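6th October

Back at the shared workshop on the handheld gripper pair. The new left housing came off the Kakilico printer overnight and needed less cleanup than the July one. I opened up the trigger pivot by hand, pressed in the bushing, and refitted the return spring. Travel is now even from open to closed. The old housing bound slightly near the end of the stroke, and I had wrongly blamed the spring.

Finger pads next. The Drivmont adhesive lets go at the corners if it is loaded too soon, so the second set stayed clamped through lunch. Should have ordered the Ruggiero tape instead.

Marker tracking: 777 samples logged on the bench, 32 dropped. Most of the drops fall where the wrist rolls far enough to tilt the marker away from the camera. Moving the mount forward a little might fix it, at the cost of reprinting the bracket. Left it alone for now.

Microwave task in the afternoon. The door is the awkward part. With the fingers too wide the upper one rides over the door edge, and with them too narrow there is no room to correct the approach.

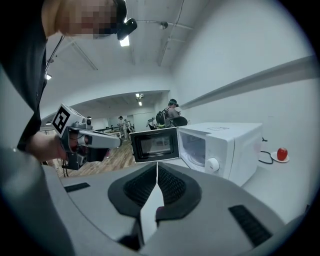

Cable strain relief is still not solved. The short leads under the body pull on the connector every time the grip angle changes. A printed clip would do it, with one screw into the existing boss.

Log folder renamed to Brerkham-286, old one archived. Screws are low again, the long ones especially. To do: clip, bracket drawing, recheck trigger zero after the spring has settled.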